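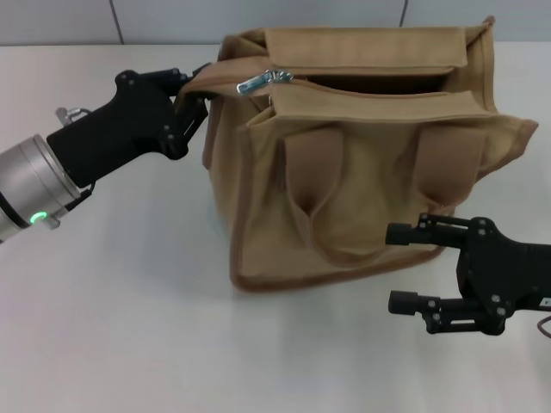
A Heron for the Station Square: Interview with Abrehet Tufa

When our company decided to sponsor one sculpture in the Bodthorpe Heron Trail, we received 68 designs to look at. The one we chose was by Abrehet Tufa, a painter who has lived in the town for nine years. I met her in December, when the heron was still gray with primer.

Her design remembers the Mandoria, a small cargo boat which carried grain from Bodthorpe before the railway came. "I found it in a book in the library," she told me. "There was one page only, with a drawing of the boat and a list of the crew. The cook was called Hailu and I have an uncle Hailu, so I stopped at this page."

The bird wears the boat on its back. The wings are painted as planks, and along the neck she has put the names of the crew in white letters. I asked if the letters were difficult. "The neck is a curve in two directions," she said. "I painted the word Mandoria four times. The first time it looked like it was falling in the water."

She works in a room behind the bicycle shop, which she shares with Theerawat Chantharasri. He is painting another heron for the trail, in orange and with many small fish. They agree on the radio station, she said, but they do not agree on the heating.

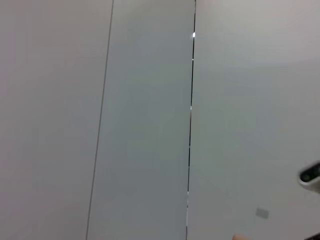
The paint itself was a longer subject than I expected. The sculptures will stand outside for one full summer, and children will climb on them. Abrehet uses an acrylic for outdoor walls and then three layers of varnish. "Kalkidan Asfaw did a sculpture in another town and she told me, do not save money on the varnish. Hers became yellow in one month." She laughed, but then she wrote something in her notebook.

I wanted to know what she thinks about having a sponsor. Clelov makes pumps, and there is no pump on the heron. "Man-lok Hsieh from your office asked me if there could be a very small one," she said. "I said I would think about it. I am still thinking."

After the trail closes, the herons will be sold at auction for the children's hospice. Last time the cheapest one went for 2810 dollars. Abrehet does not plan to attend. "I would like to see it in somebody's garden later, by accident — from the bus, maybe."

The trail opens on 2022-06-23. Our heron is number 14 on the map and stands beside the station clock.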